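Module 2: Domestic Cleaning and Food Areas
Handout 4, prepared by Homa Mirzaei for the Hamdy Training Centre

## Dry spills on worktops

This handout accompanies the April practical on the removal of dry goods from flat surfaces. Students are expected to have read Handout 3 (Cloths and Detergents) beforehand. The practical lasts 60 minutes and is assessed by Graham Marsden.

Dry goods include rice, lentils, dried beans, pasta and sugar. They should be swept before any damp cloth is used. Flour and other fine powders are treated separately in Handout 5.

### 4.1 The pan and brush

A small dustpan with a flexible lip is suitable for most table work. The lip must meet the surface along its full width, as a raised corner will allow small items to pass beneath it. Sets kept for worktops must not be used on floors and are to be stored on the upper hooks in Room 14.

The pan is laid flat and held by its handle throughout. Between strokes the brush is lifted clear of the surface, so that items already collected are not dragged out again. A pan with a rounded back will hold a modest heap of beans, but it should be emptied before the contents approach the lip. 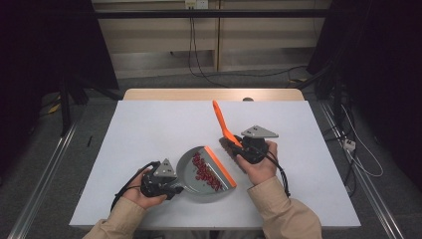

### 4.2 Mixed spills

Items of different size do not travel at the same rate. Large beans roll or slide ahead of the bristles, while small round ones may slip between them or run off to the side. The following order of work is recommended:

1. Place the pan beyond the spill, with the lip facing the brush.
2. Bring in the outlying items first, using short strokes towards the middle.
3. Set the bristles down at a slight angle and push the whole group steadily to the lip.
4. Repeat with light pressure for the smaller items.
5. Inspect the surface at eye level before wiping.

Heavy pressure bends the bristles and tends to flick items away when they are released. Students working near a table edge should sweep inwards.

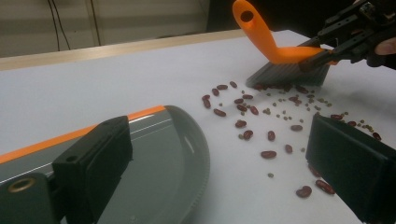

*Figure 2. Kidney beans and mung beans being swept towards the pan.*

### 4.3 Disposal and recording

Swept food is not returned to its container. It is placed in the food waste bin and the pan is then washed, dried and hung up. Each student completes the record sheet on page 31 of the course book and hands it to Keabetswe Kruger before leaving.

Further reading: Course book, chapter 13, "Surfaces in Food Areas".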